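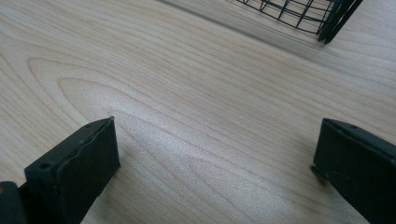
The two fingers of a hand-held gripper, open over a wood tabletop, with a black wire mesh basket behind.

Zamex is a software package for estimating how far apart the fingers of a gripper are, using only the pictures from a camera mounted on the same tool. It reads recorded video, finds the two fingers in each picture, and writes out an opening width for every time step. The result is used as an action label when training robot control policies. The package was first released in April and is maintained by the Druler project.

Background

A robot arm normally reports its own gripper width through a motor encoder. Hand-held grippers often have no encoder, and adding one means extra wiring, a battery and a clock that must be kept in step with the camera. Early users of such tools put printed markers on the fingers and measured the distance between them. Markers work well when they are clean and fully in view, but they peel, get dirty, and are lost whenever an object covers them.

Zamex was written to do the same job without markers. It grew out of a set of scripts in Druler, a larger toolkit for cleaning up demonstration recordings, and was split off when other groups began asking for that part alone.

How it works

Processing has three stages. The first is segmentation, in which a small neural network marks the pixels that belong to each finger. Because the fingers are fixed to the tool, they can appear only in a limited part of the picture, and the network is given a mask that rules out the rest.

In the second stage, the program fits a simple outline to each finger. The outline is made from straight edges and a few fixed points, such as screw holes, whose spacing is known from a calibration file. If one finger is partly outside the picture, the fit is made from the edges that remain. A finger with fewer than two usable edges is reported as missing.

The last stage turns the two fits into a width in millimeters. A smoothing filter named Shemweta then runs over the whole recording. It looks both forward and backward in time, so it cannot be used live. A simpler forward-only filter is supplied for running on a robot, with a default window of 10 pictures.

Calibration

Each tool needs its own calibration file. The user records a short clip while opening and closing the gripper fully, then enters the widest opening in millimeters. Bare, evenly lit surfaces are recommended for this clip. Dark fingers against a pale table give strong edges, while dark fingers against a dark cloth may need a second pass with the exposure raised. A tool must be calibrated again if its pads are replaced or its camera is moved.

Testing

The package is tested against the Mostov set, a collection of 2,246 short clips with widths measured by hand. The clips are sorted by background, including plain wood, patterned fabric, wire racks and glass. Wire mesh is treated as its own group, as thin dark bars near a finger can be mistaken for its edge. Another group covers wood with strong grain, where long parallel lines caused false fits in the first release. Later versions compare each line with the expected angle of the finger before accepting it.

Limits

Zamex assumes rigid fingers. Soft fingers that bend around an object are measured at the base, so the reported width can be larger than the gap at the tips. The software does not detect whether anything is being held. It also does poorly in deep shade, where the lower part of a dark finger blends into the background. Clips shorter than 100 pictures are processed without smoothing unless the user sets an option.

File format

Output is a plain text table with one row per picture. Columns hold the time stamp, the width, a confidence value from 0 to 1, and a flag for each finger. Druler reads this table directly.

See also: Visual servoing; Camera calibration; Imitation learning

Contact | Copyright | Last edited December 6, 2022 | Back to top

Comments (3)

gridsquare: The calibration section should say that the clip has to start with the gripper closed. Mine started open and every width came out flipped.

tmill_04: Is the confidence value per finger or for the pair? The table I get has only one column for it.

gridsquare: For the pair. It takes the lower of the two.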